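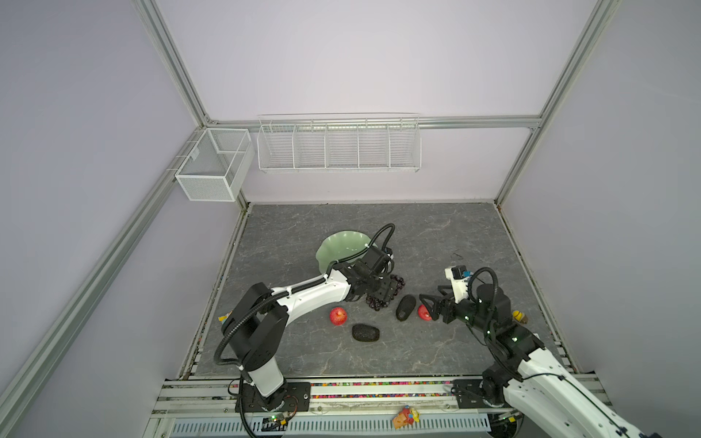 Two arms, two apples and a string of beads at the Katsaros lab

Community > Science & Tech > Robots and Automation > Visits and Open Days

Search this board Go Advanced

What should I look at (and ask) at a robot open day?

Posted by Nantana Nakpan

Hi all! I went to the open day at the Katsaros lab in Rindham in August and I'm taking my nephew and his friend back for the next one. The first time I mostly stood there with my mouth open. They had a pair of robot arms working over a tabletop with fruit on it, in a kind of three-sided booth, and I was so busy watching the gripper near the beads that I didn't ask a single decent thing. I came home and my sister said "so is somebody driving it or does it do it by itself?" and I had no idea!

So for people who have been to a few of these: where do you stand, what do you watch, and what do you ask the people running it? The boys are both 12 and they will want to know everything. Also, is it worth going early? It was in room 406 and by lunchtime you couldn't get near the thing.

Myrto Karamanlidis

Go early, yes. I've been to the Rindham one and to the one Prurkeck puts on, and at both of them the first hour was the good one. The people running it are still fresh and they'll chat with you as long as you like.

My main advice is to find the screen. If they have a monitor showing the wrist cameras, park the boys in front of that for a while and then let them look up at the arms. From the front of the booth an apple looks like the easiest thing in the world to pick up. On the wrist view you get two black fingers and a piece of fruit and a whole lot of tabletop, and suddenly you're wondering how it decides when it's close enough.

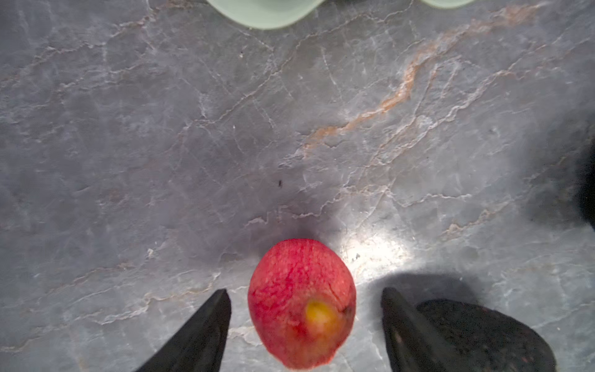
Apple between the fingers, wrist view

Things I'd ask:

Is a person steering right now, or is it running on its own? (Your sister is right, ask this first. You may get a different answer in the afternoon.)

What does it find hard? I asked this at Prurkeck and got fifteen happy minutes about grapes.

What happens when it drops something? Does it go look for it, or does somebody reach in?

Can it tell the two arms are about to bump?

And don't let them walk away when it looks like nothing is going on. My husband gave up and went for coffee because there was nothing in the gripper, and I had a lovely time watching it by myself.
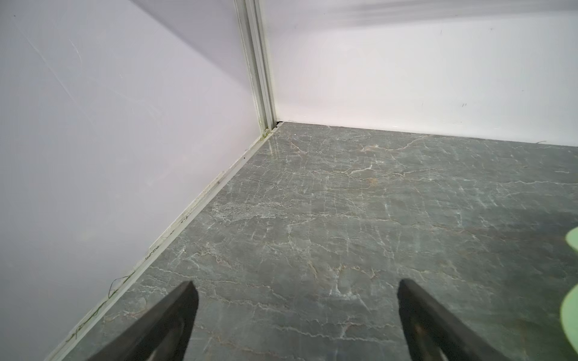 Fingers open, facing the corner of the booth

Oh, and the parking behind the old mill building (the one with 1906 over the door) fills up fast. Take the bus if you can.

grekau_dad

just ask them to do it again lol. works every time

Nantana Nakpan

Thank you Myrto, this is perfect! I did not even notice a screen, so that's where we're going first. I found one more picture on my phone from the same visit, with the fruit in the green bowl and a red rubber toy by the grippers. The boys have already argued over which of the little toys they'd make it pick up. One says the white and blue one, the other says the yellow and brown one by the wall, and I've been told to ask about both.

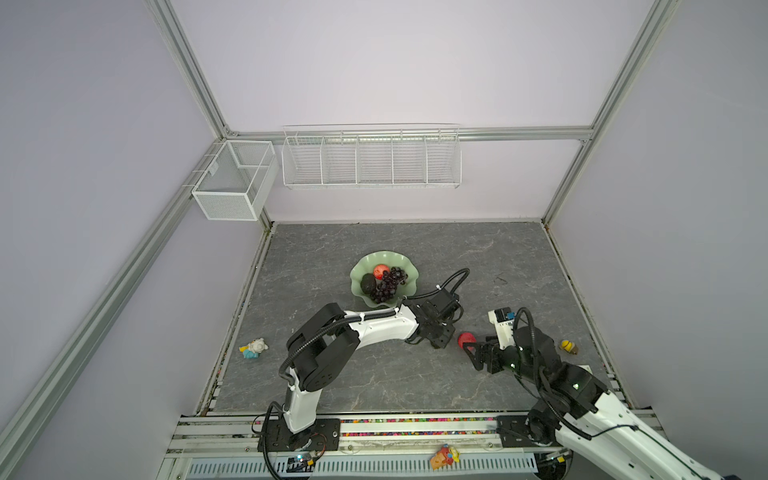
Going with kids: a couple of extra notes

Myrto Karamanlidis

Adding this separately so it's easier to find. Rindham had a taped line on the floor and they were firm about it, so warn the boys before you go in. Bring a snack because the café line is awful. Have each of them write down 2 things to ask beforehand, mine always went shy the second a grown-up in a lanyard said hello. If they're keen, ask at the desk about the Grekau club. I think it meets after school but I'd check, my info is old.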